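Cable Management, and Other Lies

The second arm is finally bolted down, which means I have now spent my entire winter teaching two machines to do what a bored four-year-old does for free. I regret very little of it. My wallet has a different opinion.

For anyone who skipped the last few posts: I share a bench at Arkiswood with Ronja Wikström, who makes chairs and has been very patient about the amount of bench I take up. The project is called Rondier. The goal is to have two arms tidy a tabletop, meaning things that belong in a drawer go in a drawer and things that belong on a tray go on the tray. I picked the name before I had picked the goal, and it shows.

December went entirely to cables. The right arm kept snagging its own wiring whenever the elbow folded past a certain point, and then it would stop dead and sulk until I power cycled it. I tried zip ties (too stiff), then a spiral wrap that made the whole thing look like a vacuum hose, then tape, and we won't discuss the tape. In the end I went with two black straps, one up near the shoulder and one on the forearm, with enough slack between them that the joint can bend without yanking anything. Total cost was less than lunch. Total time to arrive at it was most of a month.
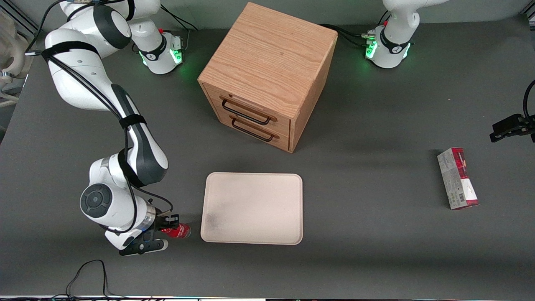 Cans are still my favorite thing to practice on. They're cheap, they roll when you mess up, and the sound of one hitting the floor at 11 p.m. keeps you humble. I've been working on picking them up lying down, which is a lot fussier than grabbing them upright. If the fingers come in a hair too high, the can squirts out sideways like a bar of soap. I wrote a little script to log every attempt, and as of Tuesday it's up to 2,253. The last 300 went well enough that I stopped wearing shoes with steel toes.

The drawers are another matter. Ronja lectured me about wood movement when I complained that the top one sticks, and she was right, but I can't put "wood movement" in a config file. What I can do is have the arm pull a little harder, and what that does is drag the whole cabinet across the table. I had to set the pull speed down to 8 percent before it would stay put. You could make a sandwich in the time it takes to open. I've done it.

The left arm mostly hangs around looking supportive. It'll get the boxes eventually, but its calibration is off and I've been avoiding that job by writing blog posts. There's a spare gripper from Jindale on my wish list for 235 bucks, and I've told myself I can't order it until both arms can work at the same time without hitting each other.

Next up is the left arm, then, and a scrap of rubber mat under that cabinet. Ronja says she has some. She also says she wants her clamps back.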